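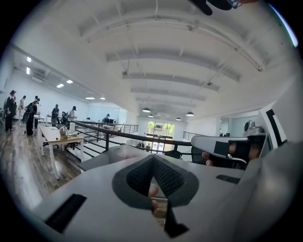 Black dome lamps hanging under a white ceiling with big beams.

Why Do Some Ceilings Have Big Beams?

When I was a kid I used to lie on the floor of my dad's workplace and stare straight up. I got stepped on a lot! But I also started wondering about ceilings, and I never really stopped. So lie down with me for a few minutes (pick a spot where people won't trip on you) and let's look.

A beam is a long, strong piece that goes across a room from one side to the other. Its job is to hold up whatever is on top, maybe a roof, maybe another floor with desks and chairs and people eating sandwiches. The beam passes all that weight along to the walls or posts at its ends, and they pass it down to the ground.

Here's something you can try. Lay a ruler flat across two stacks of books and push gently on the middle. It bends, right? Now hold the ruler up on its thin edge and push again. It hardly bends at all! Same ruler, but now it's deep instead of flat. That's why a lot of beams are taller than they are wide. The beams in the photo are deep ones, and they go one after another toward the far end of the room.

In my house you can't see any beams. They're hiding behind a flat ceiling. In plenty of offices they're left out in the open and painted. White paint is a popular pick, and I like it, because white bounces light back down into the room. A black ceiling soaks light up like a sponge soaks up juice.

Now for the lamps. A lamp that hangs down is called a pendant, the same word people use for the dangly part of a necklace. If a ceiling is very high, a light stuck right up on it has a long way to shine before it gets to your homework. Hang it lower and more of the light lands where you want it. The dome shape helps too: it's like a bowl turned upside down, so the light can't wander off sideways so easily.

You'll see skinny rods and cables hanging from the beams as well. Rods and cables like that are great at being pulled. Try pushing with a piece of string and you'll see it's hopeless, but pull on it and it holds tight.

Next Monday, look up in your classroom, the gym and the library. Which one has beams you can see? Draw your favorite ceiling and send it to me. My friend Romana Murín drew hers with 8 lamps and a spider.

Contact Bohumila Trnka | © Dallside Kids | Back to top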